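The price of looking up a public record

Anyone in Waltstead who wants to know who owns the lot next door can find out. They can go to the county annex between nine and four, fill in a slip, and read the deed at the counter for free. They can also stay home, open the online portal, and pay per page. What they can't do is download the index, or any useful part of it, and work with it on their own computer.

The county says this makes the land records public. I think it makes them public in the way a library is public when the catalog is locked in a drawer.

I have used these records for a long time, first as a title searcher and later helping neighborhood groups with zoning appeals. Single documents are seldom the problem. If I know the parcel number and the year, I can usually get what I need for a few dollars. The trouble starts with any question that covers more than one parcel. How many houses on the east side were bought by the same three holding companies? Which vacant lots have changed hands more than twice since the mill closed? Nobody can answer those by reading one deed at a time, and one deed at a time is the only way the portal sells them.
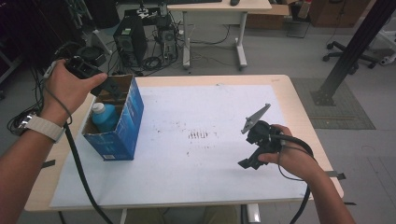

Last February the Grutesel tenants' group asked the recorder's office for the index entries covering their own neighborhood. They didn't ask for scans or for anything with a signature on it. They wanted the parcel number, the date, the names of grantor and grantee, and the type of document. That came to 2,368 entries. The office replied that the entries were available through the portal at the regular rate, and that a bulk copy would need a license, which is priced for commercial users and forbids passing the data on to anyone else.

A tenants' group that can't pass its findings on to its tenants has no use for a license like that. They gave up on the request and sent people to the counter on their days off.

The county has reasons for its position, and they deserve a fair hearing. The first is money. Portal fees go into the recorder's budget, and the office says it would have to cut staff without them. The second is quality. Old entries contain mistakes, and the county worries that copies will float around long after the original has been corrected. The third is privacy. A deed has names on it, and a list of names is easier to misuse than a single page in a binder.

On money, I would like to see the figures set side by side. The fee report lists what the portal brings in. It does not list what the county pays Istex to run it, or what it costs to handle accounts, refunds and disputes. It also leaves out what the other departments spend. The planning office and the housing office both buy records from the recorder, and both pay out of the same general fund that would have to cover the gap. Some of that income is the county paying itself.

Quality is the weakest of the three. The mistakes are there now. I once spent an afternoon on a lot in the Solís addition that had been indexed under the wrong block, and the only reason anyone caught it was that a surveyor and I had both gone looking in the same week. When more people can see the whole index, more of those errors get reported. The office could put a date on each file it releases and publish the corrections every month. People who care about accuracy would use the newest one.

Privacy is the objection I take seriously. There are people whose address should not be easy to find, and state law already lets some of them have their records shielded. That list should be applied to any bulk file before it goes out, and the process for getting onto it should be simpler than it is. But the portal does little to protect anyone today. Anybody with a credit card can look up a name. The companies that do it thousands of times a month have already bought the license, and they resell what they find. The people kept out are the ones with small budgets and no plan to sell anything.
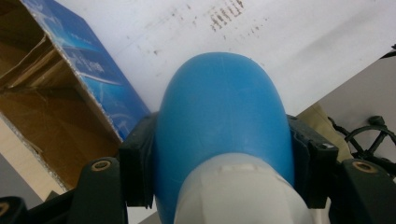
Radek Gajdoš, who ran a records office before he retired, made a proposal at the December 2018 hearing that I thought was sensible. He suggested that the county release the index only, with no scanned documents, as a plain file updated four times a year. Certified copies would still cost what they cost now. So would the scans. He pointed out that lawyers and lenders buy certified copies because they need the certificate, and a free index would not change that. If anything they might order more, having found more to order.

The board thanked him and moved to the next item.

I would go a little further than he did. I would drop the 800 dollar setup charge for the bulk license right away, and strike the clause against sharing. Neither of those needs new software. I would also include the full run of digitized years, where his plan covered only the last 20. The older entries are the ones that show how a block came to look the way it does, and they have been paid for already, first when a clerk typed them and again when the county had them converted.

It would help, too, if the county wrote down what it means by a commercial user. At present the clerk decides at the desk. I have been treated as commercial and as noncommercial in the same year, asking for the same kind of thing. A landlord looking up one building pays the regular rate, and a church that wants to map its own parish is sent the license form.

The contract with Istex comes up for renewal next year. The draft on the county site carries over the old terms on bulk access word for word. Written comments go to the clerk of the board, and they can be dropped off at the annex during counter hours.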